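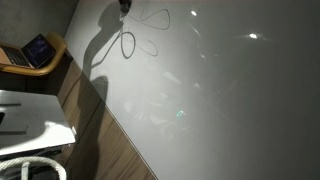 How should a glossy work surface be cleaned so that it dries without streaks? With a barely damp cloth and a very small amount of mild soap, wiped in one direction, then gone over straight away with a clean dry cloth.

Session 4: Shiny surfaces, and how to look after them
Housekeeping and Room Care, first year
Notes by Ludivine Pichon, updated 5/1/24

Hello again, everyone, and I hope the break treated you kindly. These notes go with the practical in the Grilletside training rooms, and they are a bit longer than last time as several of you asked me to write down the things I tend to say while I'm wandering about between the tables.

We start with light. A matt top forgives a great deal, but a glossy one gives back every lamp in the room, and a grey one is particularly good at it. Before you pick up a cloth, crouch a little and look along the surface towards the brightest reflection. Smears show up best at the rim of that bright patch, where the shine begins to fade. Then move round and look again from another side (you will be surprised how often a top that seemed perfect from the door is nothing of the sort from the window).

Don't be fooled by shadows, either. A cable lying in loops has a thin shadow running beside it, and in January, when the lamps are on all afternoon, I have watched a very good student rub away at one for quite some time. If the mark moves when you move the cable, leave it alone!

Clearing comes before cleaning. Lift cables, please – dragging a plug across a gloss finish is the quickest way I know to scratch it. Laptops should be closed before they are carried, and put down somewhere flat and steady. A chair will do for a minute or two if it is pushed well in, but a shelf is better.

For the wash itself we use Puriment, diluted as on the card by the sink: 5 ml to 1000 ml of lukewarm water. That makes plenty for the whole group, so take 200 ml each in the small jugs and come back if you run short. Wring the cloth until it no longer drips, fold it in four, and turn to a fresh side as soon as it begins to drag. Dry as you go, a strip at a time, with the Gidis cloths from the blue tub. Those are washed without softener, which leaves a film, so do keep them apart from the others.

Benoît Vasseur takes the second half of the session and will show you edges and joins, where a glossy top meets wood panelling. Water creeps into that line very easily, so spray the cloth and never the top. He is fussier about this than I am, and he is right to be.

To bring: an apron, flat shoes, and your Besson folder with last term's sheets in it.

To read beforehand: the pages on finishes, up to the end of the part on lacquer. The waxed wood section can wait until Session 5.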